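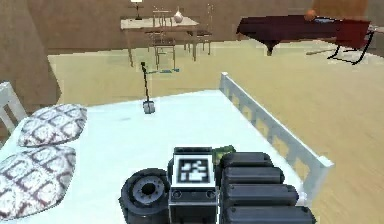
Lacey Bramwell wanted to know, in the margin of our last report, why a project that exists to buy an arm hasn't bought one. Fair question, and it comes first in this report, dated 07/02/2020.

We haven't bought one because the simulator keeps talking us out of things. The furnished bedroom-and-living-room model has been running on the Tatmont machine, and every purchase we were sure of in March looks a little sillier in it. The long-reach option from Fodgate is off the list. It needs more floor than a person with a bed, a desk and a piano is likely to have left over. Two arms remain in play, the Rundent and the Mao, and both vendors have discovered a sudden interest in phoning us.

Spending so far is modest, a sentence I don't expect to write again. Simulation licenses came to roughly 3000 dollars, charged to software. The equipment line is untouched, though it gets admired often.

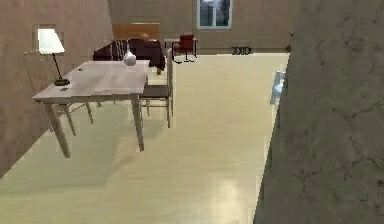 Floor space decides the base as well. The wide base is steadier and cheaper, and it would spend its life politely waiting for somebody to move a chair. We are asking for quotes on the narrow one, with spare wheels priced separately so they can't hide in "accessories" again.

Still open: the service contract (Rundent wants 3 years up front, Mao will take 2), delivery through a door nobody has measured, and insurance. Liam Rudd has the door. Quotes are due in 11 days, and I'd like your approval to move the unspent travel money to equipment before then.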